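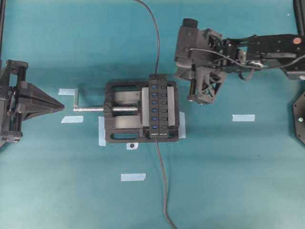
Six-port USB hub held upright in the bench vise, one gripper near the crank handle.

Vise tips from the Putholm open day

I spent 40 minutes at the robot bench at Putholm and came home with more ideas for my own vise than I expected. Beverley Pearce ran the demonstration and answered questions between runs.

Tape first. They use pale blue painter's tape to mark positions on the tabletop. I now do the same at home for my vise and my parts tray. Change it every September or the glue gets stubborn.

Close the jaws on the case of a plastic part, well clear of any sockets or switches. Turn the handle until the part stops moving, then leave it alone. Beverley's rule for plastic is fingertips only on the crank.

Let cables run out of both ends with a bit of slack. A tight cable will twist the part as you close up.

Keep the side with the crank clear. The arms need room to get at it and so do your knuckles – I leave 20 centimetres past the end of the handle.

Flat jaw pads are kinder than toothed ones. If yours are toothed, glue felt to two bits of scrap aluminium and slip them over.

Parking is at the Canero Road end. Bring a jacket, the shed is cold before 9.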